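Grendale Shop Floor Help > Automation and staffing

Who owns the stops when a table robot works next to people?

Posted by front_ops_52 on 2024-09-28

I supervise the day desk at Grernen, 52 staff on one site. Since the spring we have had a robot from Vidumeck working at a table on the public side of the building, close to the counter. It picks small paper items and light parts off the tabletop and places them in order for dispatch. The work used to be done by whoever was on the desk between visitors.

The robot itself is adequate. My problem is the job descriptions, which were written before it arrived and still say "sorts and prepares outgoing items". What my people do now is different: they lay out the table, watch the first few picks, clear a stop when one comes up, and go back to the desk.

In July the log shows 2493 pick cycles and 296 stops that needed a person. A stop is anything where the arm halts and waits for the button. Most were small. An item was lying at an angle, or two items were stuck together, or someone had leaned on the table and moved the work. 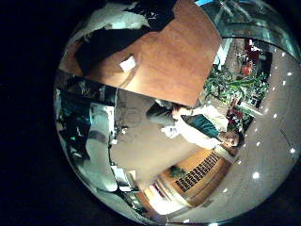 The trouble is that each stop is short but lands in the middle of something else. A desk worker who is on the phone has to choose between the caller and the arm. Management reads the log as 2493 minus 296 and calls the difference "time returned". The staff read the same log as 296 interruptions. I think both readings are correct, and I can't run a rota on either.

Three things I would like to settle:

Should clearing stops be a named duty with its own slot on the rota, or stay with whoever is nearest?

Does anyone pay a supplement for it? Two of my people asked, and I had no reply for them.

How much of the hand should staff be allowed to touch? The Vidumeck sheet says "operator may remove trapped material" and does not define operator, trapped or material.

We are not planning to reduce headcount. I mention it because it is the first thing everyone on the desk asked, and any reply that assumes a reduction won't help me.

toolcrib_evening

Named duty, on the rota, without exception. We ran "whoever is nearest" for most of a year with a similar arm and it did not work. Nearest turned out to mean the same 2 people every shift, and they were the newest ones. The experienced staff had learned to be somewhere else when it beeped.

What we do now:

One person per half shift holds the arm. The name is written on the board. That person does not take phone calls and does not serve the counter. They can do filing, labels, stock counts, anything that can be put down in the middle.

The holder lays out the table before the run and signs for the layout. This cut our stops more than any software change did. If your log has a cause field, sort it by cause and look at how many are layout. If it doesn't have one, add a clipboard with four tick boxes (angle, stuck together, moved, other) and run it for two weeks before you change anything else. People will fill in four boxes. They will not fill in a form.

Handover is done at the table, with the arm stopped. Ours used to be done at the door and half of it got lost.

On your log: "time returned" should be net of recovery time. Get someone to time a sample of stops from the halt to the moment the worker is back on the original task, not to the moment the button is pressed. The second number is the one management has. The first is a good deal longer, and it is the one you need for the rota.

On touching the hand, I would be strict. Staff on our site may take an item out of the fingers with the arm stopped and the stop button latched. They may wipe the fingertips. Anything behind the fingertips belongs to maintenance. Small hands of this type often have working parts close to where people want to put their own fingers - gears, wheels, a board, cable runs - and it is easy to knock a connector while fishing for a scrap of paper. 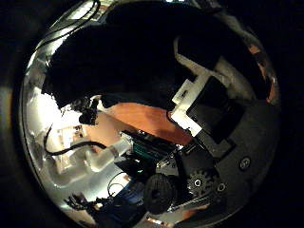
We had exactly that with a connector. The arm restarted, ran through the afternoon and began dropping items after the shift change, so the crew that got the blame was not the crew that had touched it. Since then any contact behind the fingertips goes in the book with a time, even when nothing seems wrong. Print the permitted area on a card, with a line drawn on a plain outline of the hand, and fix the card to the table. Then ask Vidumeck to confirm the line in writing. They may want to keep the word "operator" vague. Send it back until they define it.

One more item. Whoever holds the arm should have the authority to end the run without asking. If they must find a supervisor first, they will keep clearing stops long after the layout has gone bad, and your count will go up for no purpose.

No opinion on pay. Ours is handled above me.

greydock

we dont pay extra for it and there was a lot of noise at first but it died down. imo if you pay for pressing a button everyone wants to press the button. just rotate it

paperwork_stojanović_site

I disagree with the reply above on pay. I work in personnel at Stojanović and we went through this with two departments.

Pressing the button is not the duty. The duty is being available to press it, which limits what else the person can do, and being answerable for the layout. If you make it a named duty with a signature, as toolcrib_evening suggests, then it is a change to the job and should be graded like any other. In our case the grading came out as a small allowance per held shift. It was cheaper than the argument.

Practical order:

Rewrite the duty first, in plain terms. "Prepares the table, holds the arm, clears stops within the marked area, ends the run when needed." Take out "sorts and prepares outgoing items" only if nobody does it by hand any more. Check this. On our site a portion was still done by hand whenever the arm was down, and the staff lost the written basis for it when the line was deleted.

Show the draft to the desk before it goes to management. They will find the tasks you have missed. Ours found two: explaining the arm to visitors, and tidying the table at the end of the day.

Put a training entry on each person's record, with the date and the version of the card they were shown. If Vidumeck changes the hand, the entry lapses and they are shown again.

Keep the headcount statement in the same document as the new duty. We sent ours separately, two weeks later, and spent those two weeks answering the question one person at a time.

front_ops_52

Thank you. The clipboard goes out with tomorrow's early shift, same four boxes. I have written to Vidumeck about the marked area and the definition of operator. Visitors asking about the arm was missing from my draft as well, so I have added it. The pay question goes up with the rewritten duty attached, and I will post the tick-box totals in this thread when the two weeks are done.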